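Part 2: Clearing the bed before you strip it

I wrote the first version of this guide for the holiday lets I look after under the Nascombe name, and it has been passed about so much that I've tidied it up for anyone who has to turn a bedroom round on their own. Last changed 2018-07-17. If you've come straight to this part, go back and do Part 1 (windows, bins, mugs) first, as you don't want to be carrying half a cup of cold tea past a clean sheet.

You'll need:
One laundry bag for darks
One laundry bag for bedding
A small tub with a lid for odds and ends
The Grevora mattress cover, if the room has one (look on the room card)

2.1 Picking things off the top

1. Open the curtains and put the big light on as well. Dark things show up nicely on a pale sheet, but small things get lost in the folds whatever colour they are.

2. Fold the duvet down over the foot of the bed and leave it there. Don't shake it yet! I once shook out an earring in May and found it behind the radiator a good deal later.

3. Start at the pillow end and work down. Socks, gloves, vests and anything else made of cloth come off first, one at a time, and go straight into the darks bag or on the chair.

4. Unroll every sock before it goes in the bag. A sock that goes into the wash in a ball comes out in a ball, and it'll still be damp in the middle when everything else is dry. 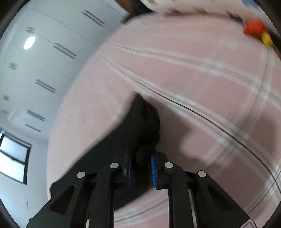
5. Once the clothes are off, go over the sheet again for hard bits - toy bricks, hair clips, pen lids, coins. These all go in the tub. Put the lid on between rooms.

6. Run your flat hand across the sheet from one side to the other. You'll feel what you've missed, especially on a checked or plaid sheet where the pattern hides all sorts.

Note: odd socks are kept for 2 weeks in the basket under the stairs. After that they're dusters.

Caution: never bundle the sheet up with things still inside it. A plastic brick in the drum makes a dreadful racket, and a pen will ruin the lot.

2.2 Taking the bedding off

1. Pull the pillows out of their cases and check right into the corners. Tissues love a corner.

2. Loosen the sheet at all four corners, then fold it in towards the middle. If it's fitted, do the head end first, because that's the end that pings back and catches your knuckles on the headboard.

3. Put sheets and pillowcases in the bedding bag. Blankets stay out unless they're marked.

4. Have a look at the mattress cover. If it's clean, smooth it flat and leave it be. If it isn't, it gets a wash by itself.

Note: the Adamczyk bed in the back room is a tight fit against the wall. Slide it out by the legs, never by the headboard - the bolts have been tightened 3 times already and I don't fancy a fourth.

2.3 If you find something that matters

Rings, keys, glasses, tablets and chargers don't go in the tub. Pop them in an envelope, write the room and what's in it on the front, and leave it in the hall drawer. Teddies count as things that matter too, and I'll post those back the same day if I can.

Now go on to Part 3 for making up the bed, and take the darks bag down with you on the way.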